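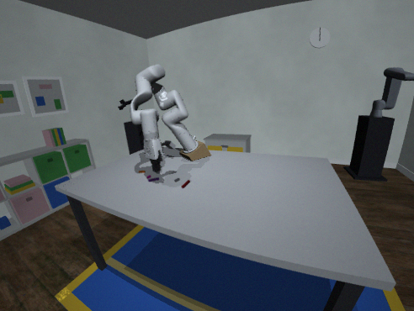
Trinau Tidy simulator: can two arms clear a table yet?

I have wanted a machine to pick up after my family for as long as I've had a family, so when Jolán Farkas offered me her spare seat on Trinau Tidy for the month, I said yes before she had finished the sentence! It is a practice room on your computer, with a pair of white arms at one end of a big gray table, little colored pieces to deal with and a tan box-like thing to handle as well. You write the chores, the arms try them, and your real dishes stay safe in the cupboard.

The room itself is a treat. There are cubbies with colored bins, books lined up on top, a clock on the wall, even a blue and yellow mat on the floor (it reminded me of my son's old kindergarten). I set up the same small cleanup job and left it running over several evenings, 1000 tries in all. The chunky pieces went pretty well. Thin ones lying flat were another story, and I watched the grippers fuss over a purple stick longer than I'd like to admit.

Using both arms together is where my patience wore out. One would hold, the other would dither, and I'd go make tea. The older Cudon package I used last year was quicker to learn, though its rooms were awfully plain.

At $1339 for a yearly seat, I'd say it suits a school or a small shop that wants to try sorting jobs before buying any hardware. For my own kitchen table, I'm still calling the kids. I'll run the box job again in February, when the next update is due.

Ida Steinbach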